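Print this page | E-mail to a friend

Zuvavari three-tier workshop shelving: six months on
Reviewed by Aaliyah Doucette, 7/25/24

We needed open shelving for the parts room at Tawhiri and didn't want to pay for pallet racking. The Zuvavari unit is a metal frame with three tiers, sold flat in grey or yellow. We ordered yellow so the shelf edges would show up against our pale walls.

Assembly took two of us 40 minutes. The uprights went together easily. The top board was a tight fit and needed a rubber mallet at one corner. The instructions are four pages of drawings with no text, and the drawing for the middle tier is upside down.

Heavy items went on the top tier, against the usual advice, so we could read the bolt patterns without crouching. Metal housings sit there in rows and the board has not bowed that I can measure with a straight edge.
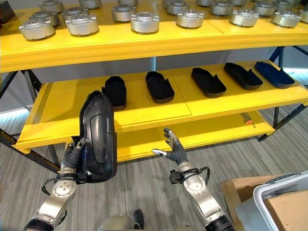

The front edge of the top board is thick and rounded, and I like it more than I expected to. Parts slide over it without catching and it's easy on the forearms when you reach to the back row. The finish is glossy, so dust wipes off with a damp cloth. It also shows scratches, and metal parts should be lifted and not dragged.

The middle tier is where we keep the black and navy shoe shells. They weigh next to nothing. My complaint is the shadow. The top board is deep enough to block the overhead light, and dark items are hard to tell apart under there. I've since bought a stick-on light strip for $19.

There are no dividers on any of the tiers. For anything small or boxed you will want bins. I tried wire baskets from Drotgate first, but the feet marked the paint. We now use plain white plastic bins with a thick rolled rim, which is comfortable to grip, and the inside is pale enough that you can see what's at the bottom. Taped cartons go in one behind the other.

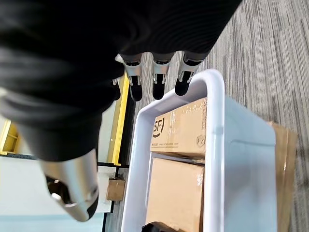
White plastic bin with two cardboard boxes inside.

Compared with the Posonent unit we had before, the Zuvavari is stiffer and the colour has held up better. The Posonent had adjustable heights, and I do miss that.

Good: stiff frame, smooth front edge, easy to clean.
Not so good: poor light on the middle tier, scratches easily, fixed heights.

I would buy it again for a parts room. For a home garage I'd look for something adjustable.

Print this page | E-mail to a friend

We use cookies to remember your preferences and measure visits to this site. By continuing to browse you agree to our cookie policy.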